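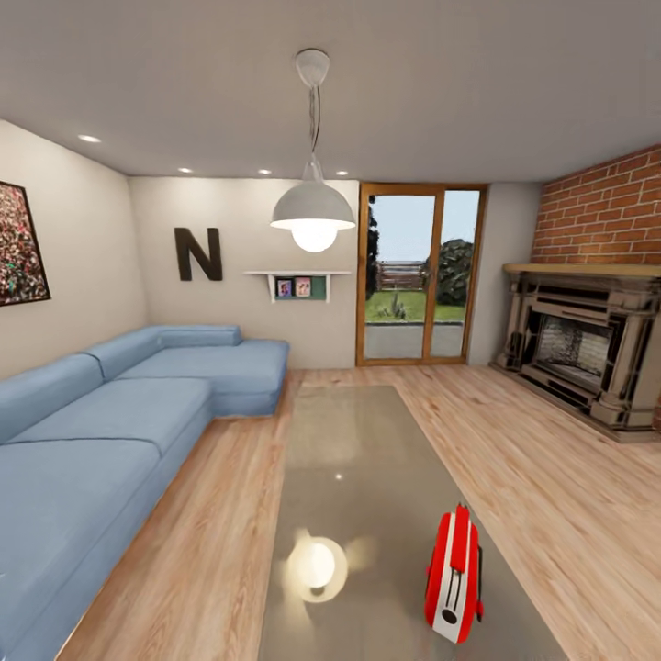

Figure 1. Living room set, interior render.

Home | Projects | Student Work | Staff | Contact

Porngate: Planning a Short Mystery Series for the Web
Project report, Screen Production, second year
Akihiko Fujimoto and Mayu Morikawa

1. Background

Our project was to plan a web series and make one finished episode. The series is called Belesach, after the coastal town where it takes place. It follows a night clerk at a ferry office who starts getting calls from a boat that was taken out of service years ago. We wrote an outline for a full season and chose the second episode, "Kurkorbridge," for production. It has the fewest characters and only one exterior.

We kept the working title Porngate on our paperwork until the end. It is the street where the ferry office stands, and all of our early files were named after it.

2. Writing

Mayu wrote the season outline and Akihiko wrote the episode script. The first draft ran 12 pages and read too slowly. Most of the trouble was in the opening, where the clerk explained the history of the ferry line to a passenger. We cut the passenger and moved the history into a radio bulletin that plays under the titles.

The second draft went to a table reading on 20th May. The readers followed the plot but did not understand why the clerk stays in the office after the third call. We added a short scene in which she phones her brother and he does not pick up. That scene was not in the outline, and it changed the ending of the season as well, so the outline had to be revised after the script was locked.

3. Production

The budget was $500. Food and transport took $200 of it and a rented microphone kit took $80. The rest went to props and a hard drive. We shot the office scenes first and the bridge exterior last. Wind noise on the bridge made most of the dialogue unusable and we recorded those lines again indoors.

The phone voice was recorded before the shoot so that the lead actor could react to it on set. This worked well and we would do it again. The schedule did not. We allowed the same time for every scene, and the call scenes, with many small pauses, needed up to twice as long as the others.

4. Editing and response

The first cut was too long. We removed one complete call and shortened the walk to the bridge. Akihiko edited picture and Mayu did the sound mix.

Classmates who watched the cut liked the radio bulletin and the last shot. Several said the brother should appear sooner - we agree, but it would have meant a reshoot. Two viewers guessed who was calling before the bridge scene.

5. What we would change

We would finish the season outline before choosing an episode to shoot. We would also test sound at every outdoor location before the shoot.

This site uses cookies to remember your settings. Accept | Manage preferences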